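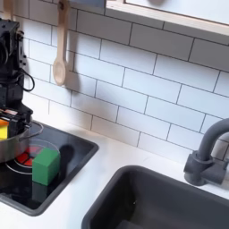

Limescale in Shared Kitchens: A Comparison of Three Ways of Cleaning

1. Background

The water in our town is hard. Everybody who lives in the student house on Kinnunen street knows the white ring that stays in a pot after boiling pasta or potatoes. Most residents scrub it with whatever is near the sink, and many give up after some weeks. Our group wanted to know which common way of removing limescale gives the best result for a low price.

We are three students in the second year of household chemistry. The project was done in the course on everyday materials and it started in March.

2. What limescale is

Hard water contains dissolved calcium and magnesium. When the water is heated, part of the calcium comes out as calcium carbonate and sticks to the metal. It does not dissolve again in plain water, but a weak acid breaks it down and gives off small bubbles of carbon dioxide.

3. Materials and method

We bought steel test plates from a kitchen supplier, Bimico. Each plate was kept in boiling tap water until it had an even white layer, then dried and weighed. We tested three treatments:

White vinegar, mixed with the same amount of water
Citric acid powder, dissolved in warm water
Scrubbing with a sponge and dish soap only

The plates in the two acid treatments stayed in the liquid for 30 minutes. After this they were rinsed, dried and weighed again. The scrubbed plates were rubbed by hand for 2 minutes each. In total we used 40 plates, and some of them were kept without treatment as a control.

The water for all tests was taken from the same tap. We used 740 ml of liquid for every bath, because this was the amount that covered a plate completely in our container.

4. Results

Citric acid removed the most limescale. The plates looked clean to the eye after the bath, and only a thin gray shadow was left on a few of them. Vinegar was also good, but the corners of the plates often kept some white spots. Scrubbing with soap changed very little. It removed loose powder from the surface, and the hard layer below stayed almost the same.

The smell should be mentioned too. Vinegar in warm water was unpleasant in our small laboratory, and we had to open the windows. Citric acid has no strong smell.

5. Discussion

The weak point of our work is the hand scrubbing. Two of us did it, and we do not press equally hard. A fixed weight on the sponge would have made the test more fair – we thought of this too late. We also did not test old limescale, which is probably harder to remove than our fresh layer.

6. Recommendation for the house

We suggest keeping a jar of citric acid in each shared kitchen, with a short instruction on the lid. The acid must not be used on marble or mixed with bleach. Pots should be rinsed well before cooking again.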